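Mending & Making Board > Clothes care > Fading: fight it or love it?

twillseeker
Posted Monday, 9:12 pm

OK, I have to gush about faded cotton twill for a minute. I've been washing everything cold and inside out for years to keep my colors bright, and this summer I just stopped. Wow! The raised parts go pale first and the creases hang on to the deeper shade, so you get all these tones out of one plain dye. My favorites are the corals and bricks — they go dusty in the nicest way, and you can really see the ribs of the weave.

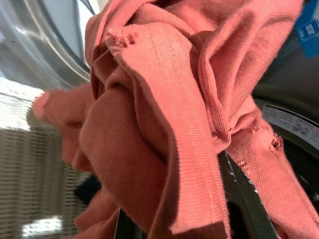 Kaijage: Sorry, I'm on the other side of this one. Fading is fiber damage half the time. Sun breaks cotton down along with the dye, and I've had knees split on pants I left on the line every day in August. Dry them in the shade and they'll last.

twillseeker: Fair point about the sun! I do mine in the dryer on low, though, so I'm blaming the wash for most of it.

ileck_40
The dryer is worse, look at your lint trap. I switched to line drying in the garage and my work shirts have held up almost 14 months now with no thin spots at the elbows. Still plenty soft if you shake them out hard first.

hemline_hal
Can we talk about darks? I love a soft old red as much as anybody, but faded black just looks tired to me. I redye mine every fall, two packets of dye and a good handful of salt, big pot, keep stirring. Navy too. Then they never go in with towels again, ever. Towels shed on everything and dark cloth shows every speck.

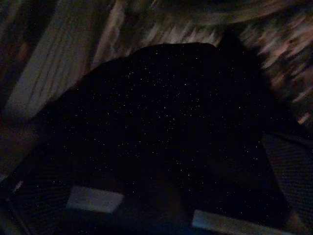
Wamora
Member, Dye Pots & Disasters
Posted 10:47 pm

Yes to keeping the towels out! But I disagree about faded black. It depends on the dye underneath. Some go green or rusty and those I redye, but the ones that drift toward charcoal are lovely and I leave them alone. Also check your thread before you dye anything. Polyester stitching won't take cotton dye, so you can end up with pale lines on a black jacket. I kind of like it, my sister can't stand it.

hemline_hal
Pale stitching on black is great, I'm with you there. Charcoal, no. Try a test scrap from inside the hem and see what you think.

twillseeker
Doing a scrap test this weekend, brick red over an old tan. Will report back!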